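Two arms and a breakfast tray: Brayden Grewal on the Cisero kit

2020-11-03

Brayden Grewal has been teaching robots to lay tables since April, and he is still delighted by it. "I went home the first night and couldn't stop watching my own hands pick up a fork," he says. "You do so much without looking!"

He runs the test bench at Cliswood, where his team has been trying out Cisero, the two-arm tabletop kit from Gremon. It comes in 4 boxes and Grewal had it bolted down and moving in an afternoon. The manual runs to 138 pages – he read 40 of them, he admits, and went back for the rest when he got stuck on the wrist settings.

What does he like best? "How calm it is. The arms don't jerk about, and when you change your mind halfway through a move they just follow you." He is also a fan of the software, called Yang, which can store up to 43 routines and lets you name them whatever you please. His favourite is called Sunday Morning.

He does have grumbles. The cables need more thought than the quick-start sheet suggests, and he would have liked longer ones in the box. Shiny cutlery is hard going too. "Plain steel is bad enough. Give it purple and copper and the reflections go everywhere. But that's what people have in their kitchens, so that's what we use."

The Sunday Morning table has a green plate, a woodland placemat and a croissant and bagel on a flowery tray, with the right gripper over the tray.

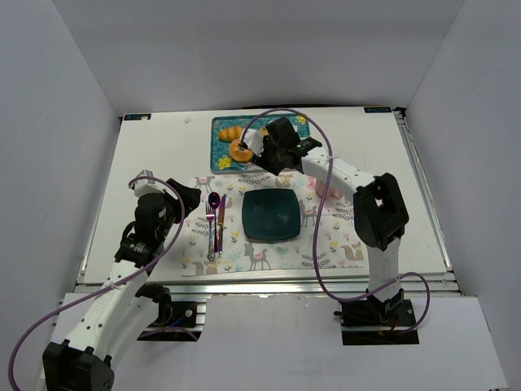

Who should try it

Grewal would hand one to any college workshop. "Students get it straight away. They argue about where the spoon goes, and then they're programming."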